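4.3 Two-arm pinch test

Run this section with the Piltia fingers first, then repeat it with the Stockdale set. The Stockdale sheet claims the same hold on thin-walled parts. We have not seen that on our bench, so don't skip the repeat.

Before you start: both arms homed, controller on firmware 907 or later. Earlier versions report a grip whether there is one or not.

1. In Sindico, open Paired Grip and set closing force to 5 N on both sides. The default of 60 is far too high for anything that folds.

2. Put the test part midway between the two bases. Other items may stay on the table if they are clear of both wrists.

3. Jog each arm in until its fingers touch the part from its own side. Stop there. Leave Auto-centre off - it trusts the camera more than it should.

Caution: the gripper tips end up very close together. Keep one hand on the stop button and the other off the table.

4. Check the approach against the picture. Each gripper should come in from its own base, with the cable conduit running down the outside of the arm.

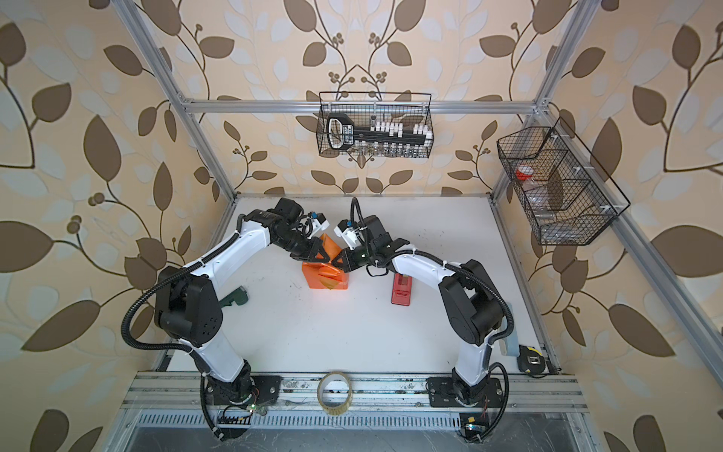

5. Close both grippers and lift by 48 mm. Ignore the green tick on the Illholm panel and look at the part itself.

6. Lower, open, and write down the force reading from each side. If the two differ, swap the fingers over and run it again before blaming the arm.

Note: the December edition of this guide said one lift was enough to compare fingers. We no longer think so.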